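Ilura Allotment and Garden Association
Minutes of the ordinary meeting held in the back room of the hall, Wednesday, 7.15pm

Present: Yolotzin Barajas (chair), Finbarr Ó Gríofa (minutes), plot holders from both the upper and lower sites as per the signing-in sheet.

Apologies: received from the holders of plots 4, 9 and 22.

1. Minutes of the last meeting

Agreed as a true record with one change. Under item 6 the word "hedge" should read "ditch". Finbarr to correct the copy on the noticeboard.

2. Matters arising

The lower gate has a new padlock. The code is the same as before. Members are asked again not to leave the padlock hanging open on the chain while they are on site, as the code can be read from it.

The broken pane in the seed hut has been replaced. The putty needs painting and this will wait until the weather is drier.

The letter to the council about the drain cover on the access lane was sent. A reply has come saying the lane has been added to the list for inspection. No date given. Yolotzin will write again in the new year if nothing has been heard.

3. Money

The balance stood at £1,478 at the end of the month. All plot rents for the current year have been paid except for two, and both holders have been written to. Hut sales were down on last autumn, mainly onion sets and broad beans. It was asked whether the hut should stop stocking onion sets altogether. The feeling of the meeting was that it should carry on but order fewer.

The insurance is due for renewal. The present policy covers the hut, the shared tools and public liability on open days, but does not cover members' own sheds. Members who want cover for their own sheds should look at their home insurance.

4. Water

This took up most of the evening.

The water bill for the half year was £631, well up on the same period last year. Part of this was the dry summer, but the meter also moved overnight on two occasions when it was checked, which points to a leak. The pipe between the second and third standpipes on the lower site is the oldest length and is the likeliest place. The ground beside the path there has been soft since September.

Two firms were asked to look at it. Ketilsson would dig out and replace the whole length in blue plastic pipe, and would need the lower path closed for two days. Irnex would find the leak first and mend only that part. Irnex was cheaper, but its price did not include making good the path.

A member from the upper site asked why the work could not be done by a digging party as it was when the third standpipe went in. The chair said that the pipe runs close to the electric cable for the hut and she was not happy with people digging there by hand without knowing the depth. Another member said he had a drawing from the time the cable was laid and would look it out.

There was a long discussion about whether mending one part of an old pipe was good money after bad. Several members had had the same thing at home. Put to a show of hands, the meeting agreed to go with Ketilsson for the whole length, provided the work can be done before the water is turned back on in spring. Carried, with two against.

Finbarr to ask Ketilsson for a start date and to find out whether the spoil can be left on the spare plot.

The water will be turned off for the winter at the end of the first week of December. Members should open their nearest tap after that date to let it drain, and leave it open. Hosepipes left attached last year froze and split one of the tap fittings.

5. Rats

Reported on plots 11 to 14 and behind the compost bays. Members are reminded that cooked food, bread and bones must not go in any compost heap. The chair asked that heaps be turned at least once a month over the winter. Bait is not to be put down by individual members. If things have not improved by the next meeting the council's pest officer will be asked to visit.

Fallen apples along the lower hedge should be picked up whoever's tree they came from.

6. Waiting list and vacant plots

There are 17 names on the waiting list. Plot 6 has been given up and will be offered as two half plots, which should suit the people at the top of the list, both of whom asked for something small. Plot 19 has not been worked since the spring. The holder has been unwell and asked for more time. Agreed that the plot can be kept until the end of March, and that neighbours may strim the front edge so that seed does not spread.

A member asked if people living outside the parish could be moved lower on the list. The rules do not allow for this at present. It could be put to the annual meeting as a change of rule if anyone wishes to propose it in writing.

7. Shared tools

The large rotavator will not start. It has been drained and put under the bench. The Brolo shredder is working but the blades are blunt, and it should not be used for anything thicker than a thumb until they have been sharpened. Yolotzin knows someone who will do them over the winter.

Two of the wheelbarrows have flat tyres. Agreed to buy solid tyres this time - they cost more but the inner tubes have been patched so often that they no longer hold.
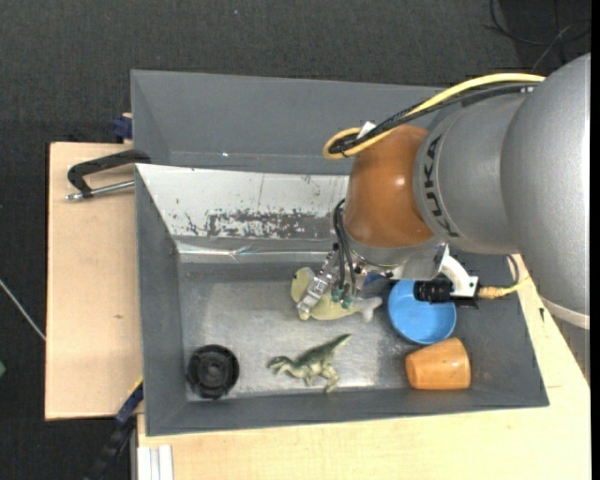
Anyone borrowing from the tool store must write it in the book. The long-handled loppers have been missing since half term and are not in the book under any name. If they are in your shed, please bring them back.

8. Manure delivery

The farm can bring one load before Christmas and another in February. Price per load as last year. The load will be tipped by the top gate, and it must be cleared from the turning space within the week. Orders and money to the hut on Sunday morning.

It was asked whether the manure could be guaranteed free of weedkiller, after the trouble with beans on the upper site. The farmer says his own hay has not been sprayed but he buys some in. Members who are worried can sow a few broad beans in a pot of it before spreading.

9. Seed swap

To be held in the hall in February, on a Saturday, 10am to noon. Tea and cakes as usual. Envelopes and pens will be on the tables. Please label seed with the variety and the year it was saved - a good deal of last year's was marked only "squash".

10. Any other business

The bonfire rule was raised. Fires are allowed after dusk from November to the end of February, dry material only, and must be out before the member leaves.

A vote of thanks was given to the members who cleared the ditch.

Next meeting in the new year, date to go up on the noticeboard. The meeting closed at 9.05pm.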